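Hall floor at Nollum gets its February booking after all

Oct 30, 2019

Well, I finally have something cheerful to report about the old Nollum building. The folk dance group is coming back in February, and so are the indoor bowls people, and if you've been following my grumbles in this column since last summer you'll know how long I've been waiting to type that.

For anyone who moved here after the doors shut, the building is the low one behind the bakery on Gevier Street. It was a furniture showroom to start with, then a language school, and for the last stretch it was rented out by the evening to anybody who'd pay the deposit and promise to stack the chairs. I learned to waltz in there (badly) and so did half my neighbours. Then the heating went, the insurance people came and had a look at the wiring, and that was the end of that.

The new owners are Fleltance, a small property outfit that already has the old feed store over on the river road. I rang their office last week expecting to get a recorded message and ended up talking for the better part of half an hour with a very patient man called Marthinus Mabaso, who is looking after the bookings. He told me the rewiring is done, the boiler is in and the fire doors have been signed off. What's left is paint, a bit of tiling and the kitchenette, and the kitchenette is waiting on a sink that was delivered in the wrong size. Twice!

The part most of you have been emailing me about is the rent. Under the old arrangement a community group paid by the evening and it crept up every year. The new rate is $30 an hour for local groups, with a two-hour minimum, and the rate stays put until the end of next year. Groups from outside the neighbourhood pay more, and private parties pay more again. There is also a $181 bond, which I thought was a very odd number until Mr. Mabaso explained that it's what the cleaners charge for one full visit. Leave the place tidy and you get it all back.

I asked if the hourly rate meant that setting up and packing away would be on the clock. It does, but there's a fifteen-minute grace period at each end if no one is booked next to you. The bowls people will be pleased, as those mats take forever to roll up. I've carried one. I would prefer not to carry another.

I did get a short walk through on Tuesday's errands, or rather on what was meant to be a quick trip for bread, and I came home an hour later with no bread. It's a funny feeling going back into a place you knew when it was full of coats and wet umbrellas. The colours are quieter than I remember. I always thought of the old hall as green, though my sister swears it was blue and we've agreed to stop discussing it.

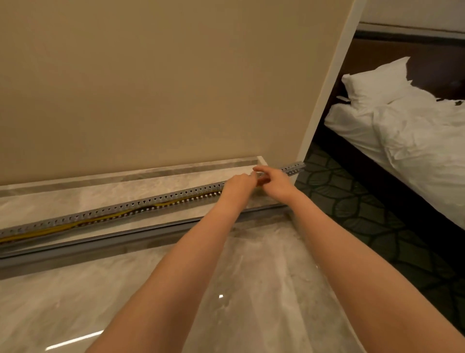
Sylvia wrote in to say she hopes the cheaper rate won't all be swallowed up by the big clubs, as happened last time, when her sewing circle ended up with the one slot no one else wanted and half the members couldn't get home after the last bus. She'd like to see a few afternoons kept aside for small groups, and she doesn't mind who hears her say so.

I think she has a point, and I put it to the bookings office. The answer was that no group can hold more than two regular slots a week to begin with, and that weekday afternoons won't be offered to the larger clubs until the smaller ones have had first pick. It isn't in writing yet. I've asked for it in writing, and I'll let you know when it turns up.

Now, parking. There are no new spaces. I know, I know. The lane behind the bakery is still for deliveries, and the bakery is still very firm on that subject, so please don't try it. The Van der Merwe lot across the road has said that hall users can park there in the evenings after the shop closes, provided the gate isn't blocked. That's a real kindness and I'd hate to see it spoiled in the first week by someone in a hurry. If you're coming from the north side, the bus stops right at the corner.

A few of you wanted to know what happened to the money raised for the building when it first closed. I looked it up in my own back columns. The bake sales and the quiz night brought in $1,008 between them, and it has sat in an account ever since. The dance group and the bowls people, who ran those events together, want to put it toward stacking chairs and a decent sound system, and they reckon they'll need $2,000 to do both properly. So there will be another quiz night. I've been asked to write the questions again, and I've said yes on the condition that there's no repeat of last time's argument over the longest river.

Bookings open next week by phone or at the Fleltance office, and you'll need the name of your group, a contact number and two dates you could manage. They aren't taking bookings online yet. If you had a regular evening under the old system it doesn't carry over, so don't assume your old slot is being kept warm for you. I've had three messages from people who thought it was, and one of them was a bit cross with me about it, as if I had the keys.

The first dance evening will be open to everyone, beginners included, and there's no need to bring a partner. Bring flat shoes, though, and a plate of something if you can. I'll be the one by the tea urn, trying to remember which foot goes first.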